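Section 4. Teaching the cabinet task by hand

By now your grippers are paired and Prelum shows both of them in green. If one is still gray, go back to Section 3 and sort that out first. I've tried pushing on with one gray gripper and ended up with a Sunday's worth of recordings I couldn't use.

I teach the doors before anything else, and I use two grippers, one per hand. Selma Hodžić, who wrote the first version of this guide, starts her people on drawers. Either order works fine.

1. Put the cabinet on the table with the doors toward you. Leave room for both doors to swing.

2. Hang a plain dark cloth behind it. A few big shapes or letters pinned to the cloth help the tracking a lot, so don't be shy with them!

3. Open a new session in Prelum, pick "Two-hand, door" and set the episode limit to 80. You can raise it later (our Patine set went to 1,643 before we stopped).

4. Pick up both grippers and wake them up by closing the fingers all the way, then opening them. Check that the square markers on the fingers are clean and face the camera.

5. Press Record, wait for the beep, and move in toward a handle. Go slower than feels natural — the robot will copy your pace, hurry and all.

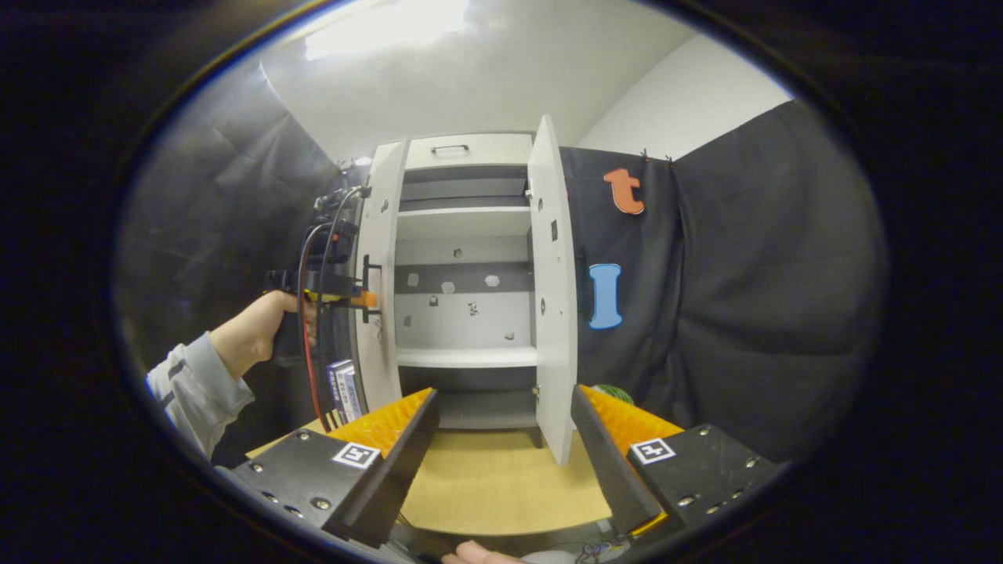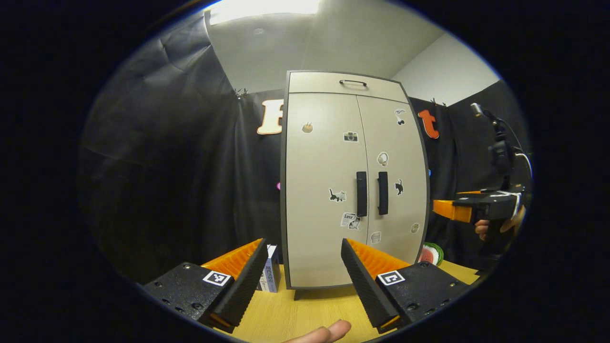

Figures 4-1 and 4-2. The white cabinet with its doors open, then the beige one with its doors closed, both from the camera on one gripper.

6. Bring the fingers to the handle straight on and pull the door in one smooth arc. If you slip, don't stop and fuss with it. Let go, back off and try again in the same episode. I keep plenty of those, and they make for a robot that recovers better.

7. Press Stop with the doors where you want the task to end, and hold still until the second beep.

Note: Change cabinets every so often. Different handles, different stickers, different colors all help. I swap after each batch, and I shift the small stuff on the table while I'm at it.

Caution: Keep your cables slack and away from the door edges. A cable that catches on a door can yank the gripper right out of your hand.

Caution: Don't squeeze past the point where the pads meet. The finger motor setting is 800 out of the box and goes up to 2,000, but I leave mine alone for doors.

When the batch is done, go to Section 5 to check your episodes before you upload them.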